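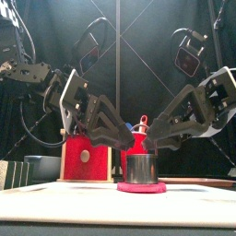 A bench that needs a specialist every time a cable rubs is a bench that sits idle, according to the Cloltlow workshop, which has been asking for a plain-language care routine for its two-armed cells for as long as we have been building them. We listened, and we are very pleased to say the routine is now ready to share.

Urevier, 2024-11-05 -- Dhanial today released its Plonitholm care guide, a free set-up and maintenance handbook for small bench cells in which two robot arms work facing each other over one table. It runs to 122 pages, and we have tried hard to make every one of them readable by the person who will be standing at the bench with a hex key in one hand and the guide in the other.

The heart of it is a start-of-shift check in 6 steps. You look over the cables first, right along each arm and over the wrist cameras, feeling for flat spots and making sure there is enough slack for the joints to turn. Then come the camera brackets, the finger screws, the finger pads, a wipe of the lenses and, last of all, a slow meeting of the two grippers over a small object in the middle of the table. We are rather fond of that last step! If one arm has drifted from its home position, the fingers will usually show it there well before a job goes wrong.

Everyday things do nicely for the meeting check. A metal cup, a ring standing upright in a holder, whatever is handy and won't mind a nudge -- the guide only asks that you use the same object each time and put it back in the same spot, so that one morning can be fairly compared with the next.

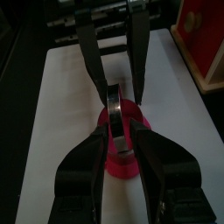

How often should the finger pads be changed? Change them when they look shiny or have started to lift at a corner, and always as a pair, even if only one seems worn.

Earlier drafts were tried out over 431 shifts in our own workshop at Urevier, and the notes that came back changed a good deal of the wording. The chapter on cable routing was rewritten from top to bottom, and the colour of the warning labels went from grey to orange after several people told us, very kindly, that they had walked straight past them.

The guide can be collected from the Dhanial front counter in Urevier or requested by post throughout November. Printed copies have a wipe-clean cover and lie flat when open. Spare pads, bracket screws and cable clips are listed at the back under kit number 436, and the parts desk is always happy to talk through what will fit an older cell.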